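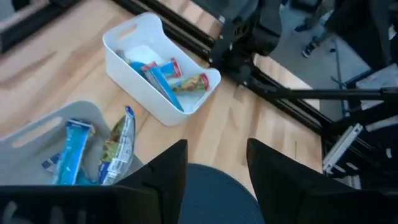 Progress report to the Hamenthorpe Fund: Project Jin
Submitted by the Femeck workshop, Destcombe, 27 Feb 2021

Where we are

The grant agreement says that by this point Project Jin will have "established a reliable method for collecting human demonstrations of a two-handed sorting task." We have a method. The word "reliable" is still under discussion in the workshop, and the state of that discussion takes up most of this report.

For the newer members of the panel, the short version is this. A person works a pair of hand controls, the robot arms on the bench copy the movement, and we record what the joints did and what the cameras saw. Do it enough times and a model can be trained to have a go without the person. The task is putting wrapped snack bars into plastic bins. It was chosen in the proposal stage over folding towels, on the grounds that snack bars hold their shape and would be easy. We would like to withdraw the second half of that sentence.

Demonstrations

We have 800 recorded demonstrations that passed review. The target in the proposal was higher, and we will come to that. "Passed review" means that someone other than the operator played the recording back and agreed that the bars went where they were supposed to go, that neither arm hit the other one, and that the operator did not pause in the middle to answer a question about lunch. Pauses are a bigger problem than they sound. The model can't tell thinking from dithering, and in our first training run it learned to hover over a bin for several seconds before doing anything, with what looked like real doubt.

We have since written down some rules for operators:

Start from the same rest pose every time.
If you drop a bar, pick it up again and keep going. Recoveries are worth having.
If you drop a bar on the floor, stop and throw the recording away.
Don't be clever. If there is a plain way to do it, use the plain way.
Don't talk to the arms. (This one does no harm to the data. It was added by request of the people at the next desk.)

The fourth rule caused the most argument. Our quicker operator had developed a very pretty move in which a bar was slid along the bench with one gripper and scooped up by the other. It worked well and saved time, and the other operator couldn't do it at all. So the recordings contained one person doing ballet and another person moving groceries, and the trained model tried to average them. The result slid bars off the bench with great confidence. We have gone back to groceries.

The bench

Both arms are now mounted to the frame around the bench and have stayed where we put them since the rails were tightened. Each wrist carries its own small camera, and a further camera watches the whole table. The wrist views matter more than we expected. From the fixed camera, a gripper reaching into a bin hides the very thing it is reaching for, and the operators soon learned to do the last part of every reach by the wrist view alone.

The wrist view has its own habits. The gripper fingers take up a good deal of the bottom of it, big and black, and a bin can be half behind them just when you want to know where its rim is. Operators get used to this in an afternoon. We are less sure about the model, and a comparison of wrist-only, fixed-only and combined training is on the list for next quarter.

For a typical recording, the bars are scattered on and around the round mat in the middle of the bench, with the bins toward the back. We change the layout between recordings. At first we left this to the operators, who were asked to "place the bars randomly." People are bad at this. Left alone, they lay the bars out like cutlery, evenly spaced and all within easy reach. Now the bars are dropped from a small height and left as they land.
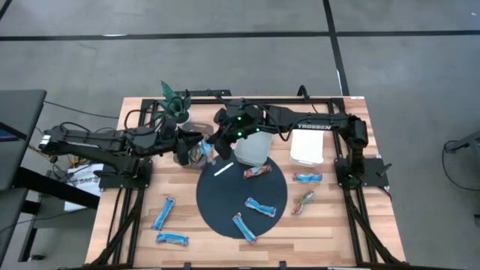 Reaching across is the part that still goes wrong. When both grippers want to be at the same bin, one of them has to give way, and the controls offer no help in deciding which. A person sitting at a table solves this without noticing. A person solving it through a pair of levers, while watching a screen, tends to freeze both hands and then move both at once, like two people in a doorway. We have settled on a house rule that the left arm waits. It's an arbitrary rule and the right arm has become a bit spoiled, but collisions are down.

Wrappers

A word on materials. The budget line reads "task objects (snack bars)," and one panel member asked last time if these needed to be replaced as often as our receipts suggested. They do. Wrappers crease where the gripper holds them, and after enough handling a bar goes soft in the middle and bends when lifted. A bent bar behaves differently from a fresh one, so we retire them. Retired task objects are disposed of by staff. We have been asked to state for the record that this is done after the session and away from the bench.

The shine on the wrappers is a nuisance too. Under the overhead lights a blue wrapper can show up nearly white from one angle and dark from another. We considered switching to plain cardboard blocks and decided against it. The proposal promised ordinary household goods, and a robot that can only tidy cardboard blocks is of limited use to anyone who doesn't live in a cardboard block warehouse.

What has slipped

We are behind on volume. Two things account for most of it. The controls drifted out of line with the arms early in the period, which meant an operator's closed hand left the gripper slightly open. We didn't catch it for longer than we would like, and all the recordings made that way were discarded. The other cause is fatigue. The proposal assumed an operator could work the controls for a full morning. They can't, or they can, but the last hour is full of hesitation and small bumps and fails review. We now swap operators often and stop earlier, which gives us fewer recordings and keeps more of them.

Spending is close to plan. The one item outside it is $1,979 for replacement cables and a set of gripper fingers, the old ones having worn at the tips. We have covered this from the travel line, which for obvious reasons has not seen much use this year.

First training results

We have trained on the reviewed set and the model can pick up a bar that lies flat and clear of its neighbors, and put it in a bin, more often than it fails. Bars lying close together are another matter. It will usually take hold of one of them, or of the gap. It has not yet managed a clean run of the whole table without a person stepping in, and we don't want the video we sent last month to suggest that it has. That was a good day, and we stopped recording when it ended.

Next period

By the end of April we plan to finish the camera comparison, add recordings in which bars start out touching or overlapping, and try having a person correct the model partway through a run, taking over the controls when it goes astray and handing back afterward. The last of these needs a change to the control software that we have begun and not finished. We would also like to bring in a third operator, preferably one with no artistic leanings.

We have one request. The agreement measures progress by the number of recordings made. We would ask the Fund to consider counting only those that pass review. This makes our own figures look worse, and we would still prefer it. A revised version of the milestone table is attached for the panel's comments.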